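Ticketsystem Werkstattautomation | Suchbegriff eingeben | Suchen | Erweiterte Suche
Seite drucken | Per E-Mail senden

Vorgang 3282 – Speichermodule: Bestückung durch Greifarm bricht mit Kraftüberschreitung ab
Standort: Testport, Aufbereitung Arbeitsplatzrechner
Gemeldet von: Estela Troncoso
Bearbeitung: Joscha Gerlach, Kaede Ogura
Priorität: mittel
Status: in Beobachtung

Meldung

Im Rahmen der Erprobung »Umov« soll festgestellt werden, ob der Aus- und Einbau von Speichermodulen an gebrauchten Arbeitsplatzrechnern ohne manuelle Unterstützung erfolgen kann. Beim Einsetzen meldet die Steuerung wiederholt eine Überschreitung der zulässigen Fügekraft und beendet den Vorgang. Von 43 protokollierten Versuchen wurden 33 ordnungsgemäß abgeschlossen. Die übrigen Versuche endeten mit Abbruch; Schäden an Modulen oder Steckplätzen wurden nicht festgestellt. Um Prüfung und Stellungnahme zur weiteren Verwendbarkeit wird gebeten.

Erste Prüfung (J. Gerlach)

Greifbacken und Befestigung wurden kontrolliert und ohne Befund wieder freigegeben. Die Auswertung der Kraftverläufe zeigt, dass die Abbrüche überwiegend beim ersten Kontakt mit dem Steckplatz auftreten. Ein falsch eingestellter Grenzwert scheidet als alleinige Ursache damit aus. Als wahrscheinlich gilt eine geringe Schrägstellung des Moduls, die durch die bisherige Suchbewegung nicht ausgeglichen wird.
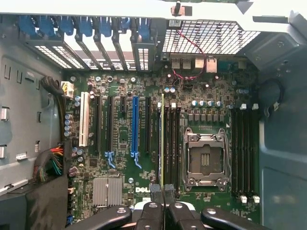
Zu berücksichtigen ist ferner, dass die Steckplätze eng nebeneinander liegen und der Greifer von oben in das Gehäuse eintauchen muss. Eine Korrektur der Neigung ist nur in kleinen Schritten zulässig. Eine Fachkraft bemerkt das Verkanten in der Regel am Widerstand und setzt neu an, ohne dass hierfür eine Vorgabe erforderlich wäre. Für die Steuerung ist dieses Verhalten ausdrücklich zu hinterlegen.

Maßnahmen (K. Ogura)

1. Referenzpunkt am Steckplatz neu eingemessen.
2. Fügegeschwindigkeit auf den letzten Millimetern herabgesetzt.
3. Pause von 300 Millisekunden nach Erstkontakt eingefügt, danach erneute Lagebestimmung.
4. Höchstens zwei Wiederholungen je Modul, anschließend Übergabe an das Personal.

Der Grenzwert für die Fügekraft bleibt unverändert. Der Antrag der Firma Lastgate, diesen anzuheben, wurde mit Rücksicht auf die Leiterplatten abgelehnt.

Rückfrage (E. Troncoso)

Kann die Anlage nach Umsetzung der Maßnahmen unbeaufsichtigt betrieben werden?

Stellungnahme (J. Gerlach)

Derzeit nicht. Das Greifen und Führen des Moduls wird als hinreichend zuverlässig beurteilt, das Einrasten dagegen nicht. Hinzu kommt, dass die Halteklammern je nach Gehäuseserie unterschiedlich ausgeführt sind und jede Serie gesondert eingemessen werden muss. Bei kleinen Losen ist die Handarbeit weiterhin schneller – dies gilt auch für den Ausbau. Eine Freigabe für den Regelbetrieb wird bis zum Abschluss der zweiten Versuchsreihe im Mai zurückgestellt.

Der Vorgang bleibt offen. Die Versuchsprotokolle sind nach jeder Schicht an Nicanor Ocampo zu übermitteln.

Kategorie: Montage und Demontage | Schlagwörter: Greifer, Fügekraft, Arbeitsspeicher, Erprobung Umov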